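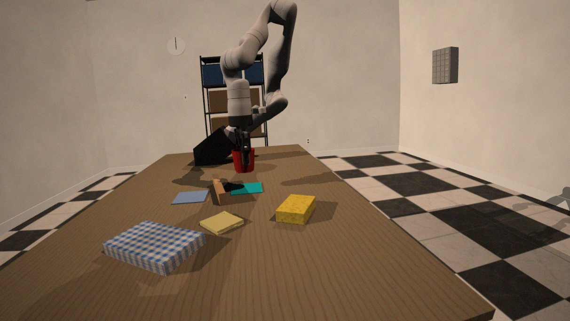 A red cup on a long wooden table

How to oil a wooden table

A table that gets daily use needs oiling once or twice a year. The job takes an evening, plus a night for the oil to dry. These steps are for bare or previously oiled wood. If your table is varnished, the oil will sit on top and stay sticky, so test first: put a drop of water on the surface and leave it for ten minutes. If it soaks in and leaves a dark spot, you can go ahead. If it stays as a bead, the table is either sealed or doesn't need oiling yet.

What you need
Danish oil or hardwax oil, 400 ml
Sandpaper, 120 and 180 grit
A sanding block
Lint-free cotton cloths (old T-shirts will do)
Washing-up liquid and warm water
Gloves

Step 1. Clean the top
Wipe the table with a cloth wrung out in warm water and a little washing-up liquid. Go over it again with clean water and dry it straight away. Leave it for 6 hours before sanding. Wax and old polish have to come off with white spirit, and you should open a window for that.

Step 2. Sand along the grain
Start with the 120 grit and work along the length of the boards, never across. Scratches across the grain hardly show on dry wood but stand out badly once the oil goes on. Finish with the 180. Ring marks from mugs usually go at this stage – if one doesn't, give the whole board a few more passes so you don't end up with a dip.

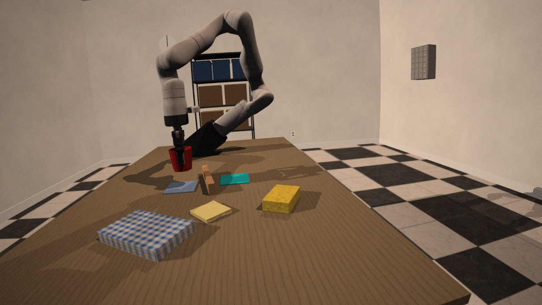 Step 3. Remove the dust
Vacuum with the brush head, then wipe with a cloth dampened with white spirit. Let it dry.

Step 4. Put on the first coat
Stir the tin, don't shake it. Pour a small amount on a cloth and rub it in along the grain, one board at a time. Do the edges as you go. After 15 minutes wipe off everything that hasn't soaked in. Too much oil left behind is the usual cause of a tacky table.

Step 5. Second coat
Leave it overnight and repeat with less oil. Maja Sadowski, who oils the tables at the Fotdale tea room, also does a third coat on end grain.

Step 6. Deal with the cloths
Oily cloths can catch fire by themselves if they are left in a heap. Soak them in water and lay them flat outside to dry before they go in the bin.

Keep hot pans off the table for a week and wipe up spills as they happen. For touch-ups, sand the dull patch lightly and rub in a teaspoon of oil.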